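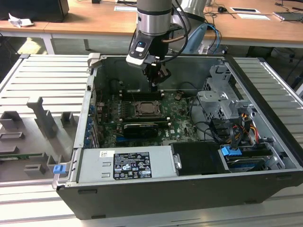 *Gripper over the memory slots of an old Dell. Cooler off, side panel off, dignity more or less intact.*

I've been promised a robot that does the housework for as long as I've been doing housework, and at this point I'd settle for one that could do the dull jobs at work instead. So when people send me links with subject lines like "you're out of a job, mate", I read them properly, with a cup of tea, and a small flicker of hope.

For those who've wandered in from the sourdough posts: I fix computers. More accurately, I take apart computers that somebody else has given up on, keep the bits worth keeping, and send the rest to be shredded. The shop gets old office towers by the pallet, and each one has to be opened, dusted, relieved of its memory and graphics card, and sorted. A decent tech can gut a tower in 7 minutes. I can do it in 6 if nobody talks to me.

You'd think this would be the perfect job for a robot. It's repetitive, it's indoors, and the tower lies on its side and doesn't argue. The machines were, after all, put together on a production line in the first place, so surely you just run the film backwards.

Have a look at what the arm is pointing at, though. Memory sticks are held in by little plastic clips at the ends of the slot. You push the clip outward, the stick pops up a few millimetres, and you pull it straight out. If you've done it once you can do it in the dark with a sausage roll in the other hand. But think about what that hand is doing. The thumb finds the clip by feel and leans on it until it gives, and it knows the difference between "giving" and "about to snap", which on a ten-year-old bit of plastic is a very fine difference indeed. Then two fingers take the stick by its edges and rock it ever so slightly, the way you'd get a loose tooth out of a child who was being brave about it.

A parallel gripper has two fingers that go together and two fingers that come apart. That's the whole repertoire. It can pinch. It's marvellous at pinching. Ask it to press a clip with one finger while steadying something with the other and you're into the sort of problem people write theses about.

And then there are the cables. I've a theory that you could measure the progress of robotics entirely by how it copes with cables. Every tower has a fat bundle of them wandering across the inside, with the red, yellow and orange power wires poking out wherever they please, and no two towers have them in the same place, even when they came out of the same office on the same day. I shove them aside with the back of my wrist without noticing I've done it. A robot has to notice. It has to work out which bit of that spaghetti will move, which bit is attached to something, and whether the memory slot it wants is under there at all. Cables are laundry, basically. They're the fitted sheet of the computer world.

Which brings me to the house. My friend Sheila Pickering is an optimist and has bought every domestic gadget going. She has a Griltik robot vacuum, which does a lovely job of the middle of the lounge room and has twice been found wedged under the couch, wheezing. She has a Vurnow window cleaner that clings to the glass like a frightened gecko. She tells me the Griltik saves her 90 minutes a week. I've watched her get ready for it, picking up socks and lifting chairs onto the table and tucking the lamp cord behind the bookcase, and I'd put the net saving nearer to nil. But the floor's clean, and she's fond of it, and I've stopped saying so out loud.

What the vacuum and the arm have in common is that someone has tidied the world for them first. Look at the grey moulded tray on the left of the bench, all blocks and posts and slots. I love a good tray. A tray says: parts go exactly here, this way up, please. Give a machine enough trays and it'll work all night without asking for the radio to be changed. The old Dalgleish plant, where I had my first job, was nothing but trays and jigs, and the machines there were faster than any of us. They were also useless the moment a box turned up a bit squashed.

My pallets are made up entirely of squashed boxes. There's dust in everything. Some towers have a screw that someone has rounded off and then, in a temper, rounded off some more. One had a gecko in it, a real one, quite flat.

So can they do it yet? My answer is "some of it, on a good day, with someone standing by". I'd happily hand over the lifting and the stacking tomorrow. I reckon getting a stick of memory out of a clean, open machine is coming sooner than I'd have bet 2 years ago, when I told a whole table at the Trandum Hotel that I'd retire first. I may have to buy a round over that one. Taking the lid off an unknown tower that's had a hard life, and deciding what's worth saving, I'm less worried about.

If anyone's working on the dishwasher, though, mine needs emptying. The cutlery basket's the bit I hate most, and there isn't a cable in it anywhere.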